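Evening all - a long overdue update on Emeck, which is what we've ended up calling the two-armed thing that has been eating my weekends at the Pledoletti workshop since January.

For anyone new, the idea is a desk that tidies itself. The frame is aluminium extrusion and both arms sit on one rail along the front, so I can slide them about when I've got the spacing wrong (often!).

The wiring is tidier than it was, though I'm still not proud of it. I've spent 4 evenings on cable runs and I'd happily spend another.

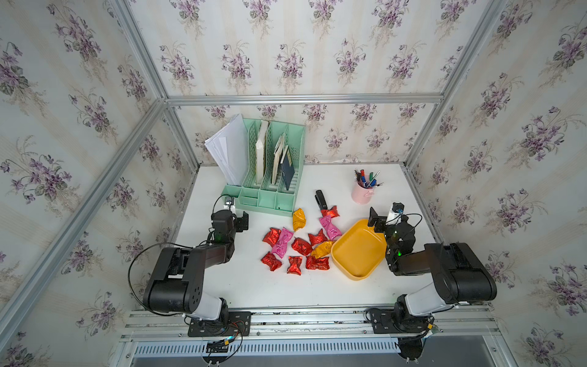
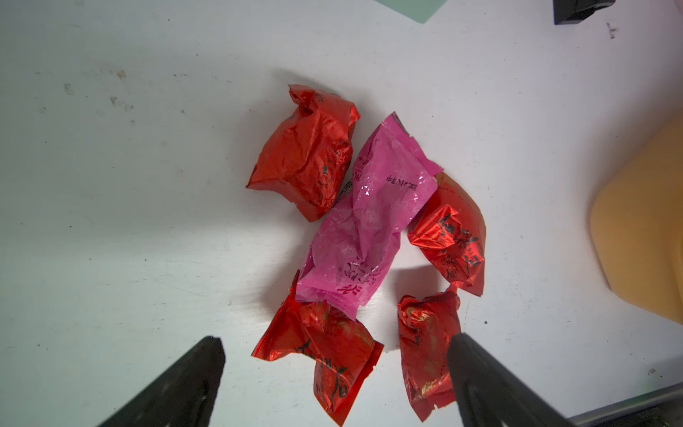
My big worry at the moment is grip force, and I've been round and round on it. Too gentle and things slide out on the way up, too firm and you've flattened somebody's pudding. Sweets in shiny foil are a lovely nuisance for this, all creases and twisted ends, and the highlights on the red ones are just the sort of thing that upsets my colour matching. I may try softer lighting before I touch the code again.

Log so far: 749 attempted picks, and I'd like to reach 2,000 before I change the fingers, otherwise I'll never know what made the difference.

Next job is the mounting for the second arm, which has a tiny wobble I can feel but can't measure. If anyone has shimmed a base plate on a rail like this, do tell me what you used - I'm all ears, and the kettle's always on.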